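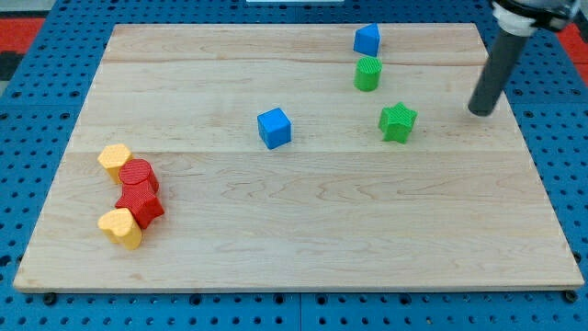
# Fadurska Passenger List Transcriptions

Home | Data | Notes | Changes | Contact

Last updated: November

## Summary

This repository holds typed transcriptions of passenger lists for the liner Fadurska and her running mate Helmy, both operated by the Sullmont line between the wars. The lists cover 3 round voyages. Each row is one passenger as entered by the purser's office, with the spelling kept as found.

The set was put together to settle which travelers were on which ship. Printed memoirs of the period mix the two up, and several later books copy the mistake. The lists do not settle every case. Where they don't, the row says so.

## Contents

- `passengers.csv` - 3719 rows, one per listed passenger
- `crossings.csv` - ports, order of calls, ship name as written on the cover sheet
- `variants.csv` - 1278 name variants linked to a passenger row
- `notes.txt` - page-level remarks on damage, missing leaves and later pencil marks

All files are UTF-8 with Unix line endings. Fields are separated by commas and quoted where needed. There is no header row in `variants.csv`; the order is row id, variant, source code.

## Fields in passengers.csv

- `id` - stable, never reused after a deletion
- `voyage` - key into `crossings.csv`
- `surname`, `given` - as written, including obvious slips
- `class` - first, tourist or third; blank if the heading is torn away
- `embark`, `land` - port names in modern spelling
- `age` - whole years; infants are entered as 0
- `page`, `line` - position in the bound volume
- `flag` - see below

Titles such as Mrs. or Dr. are kept in the `given` field. Servants listed only under an employer's name get their own row, with the employer's id in `notes.txt`. Ditto marks are expanded.

## Flags

`U` means the reading is uncertain. `S` means the ship is uncertain: the cover sheet and the page heading disagree, or one of them is gone. `D` marks a likely duplicate, usually a passenger who changed cabins and was entered twice. `X` marks a line struck out in the original. Struck lines are kept because some of those people did sail, on the evidence of landing cards.

A row can carry more than one flag. They are written with no space between them, in alphabetical order.

## Method

Damián Paredes typed the outbound lists and Wenceslao Zapata typed the homeward ones. Each then checked a sample of 100 rows from the other's work against the page. Differences were talked through and the agreed reading entered. No software was used to guess at names.

Ports were matched to the Fendard gazetteer. Two small calls on the southern route are missing from it and appear with the purser's spelling instead.

## Known problems

- The second homeward list for Helmy lacks its last leaf. Third class is short by an unknown number.
- Ages in tourist class look rounded on some pages. They have been left alone.
- Children traveling with one parent are sometimes entered under the other parent's voyage. Only the clear cases are linked.
- Transshipped passengers may be listed on both ships for the same week. Do not add the two totals together.
- Crew are not included. The crew agreements are held in a separate series and have not been typed.

## Use

Cite the row id and the voyage key. Page and line numbers alone are not enough, as the volumes were rebound and the old numbering survives on some leaves.

The transcriptions may be copied and changed freely with credit. The page scans are not part of the repository and can't be supplied.

Corrections are welcome. Send the id, the reading you propose and where you found it. Family letters are accepted as a source for a variant - not for changing the main entry.

Comments (3)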